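Speaker notes: "Where did all the lids go?"
Ineke Mulder
Kitchen storage evening, October 9, 2026

Slide 1. Title

Hi everyone, find a seat, there are more chairs behind the coat rack. I'm Ineke, I write the small-kitchens column for Cartwright, and tonight I'm going to talk for much too long about food containers. (Wait for people to sit. Don't start with the drawer story while the door is still banging.)

Quick show of hands: who has a cabinet at home that you open with one hand while the other hand is ready to catch things? Right. Me too, for years.

Slide 2. The drawer story

So this starts in December, the week we moved into the apartment on the third floor. I'd packed the kitchen myself and I was very proud of it. Lids in one box, bases in another box, everything labeled in marker. And then the box with the lids went to my brother's garage with the camping gear, and we lived for most of a winter with a shelf full of bowls and plastic wrap.

When the lids came back I sat down on the floor and matched everything up. I counted, for once in my life. I had 32 bases. I had 20 lids. And some of those lids fit nothing I owned! I still have no idea where they came from. Potlucks, I think. Somebody out there has my good soup container and I have their lid, and we'll never meet.

(Pause here, people usually want to tell me theirs. Let one or two do it, then move on.)

Slide 3. What I kept

I made one rule that day and I've stuck to it. A container stays if its lid goes on easily when my hands are full and I'm tired. So I tried every pair right there on the floor, and anything I had to lean on with my elbow went out.

What was left was mostly rectangles. I used to love the round ones, I really did, they look so nice with a salad in them. But put four round ones on a refrigerator shelf and look at the gaps between them. You could lose a lemon in there. I have lost a lemon in there.

The other thing I noticed is that I kept the ones I can see into. If the sides are clear I know it's rice. If the sides are solid white it's a mystery, and a mystery in my refrigerator gets moved to the back, and then it's a science project.
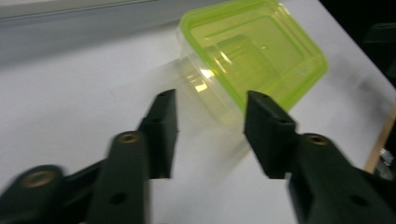

And then there's color. I was a snob about this! I wanted everything to match, all gray, like the pictures in the catalogs. My partner kept buying colored lids anyway, and after a month I had to admit he was right, and he has brought it up at dinner ever since. A lid with some color to it is so easy to spot. We do green for lunches, so in the morning you grab green and go. Everything else is dinner or leftovers. My kids learned it in one day, and my kids still can't find the laundry hamper.

If you go this way, pick a color you can stand to look at. You'll be looking at it a lot. See-through color is nice because you can still peek in from the top when things are stacked.

Slide 4. Corners and rims

Okay, boring part, but I promise it's short. Turn a lid over when you're in the store. Run your finger along the inside of the rim. If there's a tight little groove you can't get a fingertip into, your sponge isn't getting in there either, and tomato sauce absolutely will.

Rounded corners wash better than sharp ones. A raised edge on top of the lid is useful too, it helps keep the next box from sliding off when you stack them, as long as the next box is the right size. Bring one from home and try it in the aisle. I've done it. You get a look from the person at the register, and then you go home with boxes that stack.

I brought a few from the Sodel set and a few from the older Pistora set, they're going around the room now. Please click them open and shut as much as you like. Please also give them back, see slide 2.

(Start the bag on the left side of the room. Last time it never got to the back row.)

Slide 5. Lids on or lids off?

This is the question I get the most in the mail, and people get quite heated about it. Do you store them with the lids on?

If you have the room, yes. Lids on, ready to go, never a search. I have one cabinet and a husband who collects cast iron, so no, I don't have the room. What I do is nest the bases by size and stand the lids up on their long edge in a narrow bin next to them, like records. You flip through from the front. I've got a Brurkora bin for it that was meant for magazines, and it fits as if somebody had measured.

Let everything dry all the way before it goes in. I leave mine on a towel overnight. I skipped that step once before a vacation and I won't describe the smell.

Slide 6. The counter test

Before you buy anything at all, go home and take every single container out and put it on the table. All of it, including the takeout tubs. Yes, those too, the ones under the sink with the paintbrushes in them.

Match them up. Put a strip of tape across the ones you used this week. Then leave it for a few days and only take from the table, and add tape as you go. It's annoying, you'll be eating breakfast in between towers of plastic, and my mother came over in the middle of it and asked if we were moving again. But by the end you know which ones you really use. In our house it came down to a handful of the same medium rectangles, over and over, and one enormous box that only comes out for birthday cake.

The ones without tape can have a second life. Screws, crayons, seeds, dog treats. Give yourself one shelf for that and stop when it's full.

Slide 7. Questions

(Somebody will ask about glass. I like glass for the oven and I don't like it in a backpack. Somebody will ask about turmeric stains. Sunny windowsill, a day or two, and some patience.)

(If there's time, tell the one about the lemon. If there isn't, remind them that the swap table is open in the hallway until the lights go off, and that I'm looking for a soup container, medium, with a chip on one corner.)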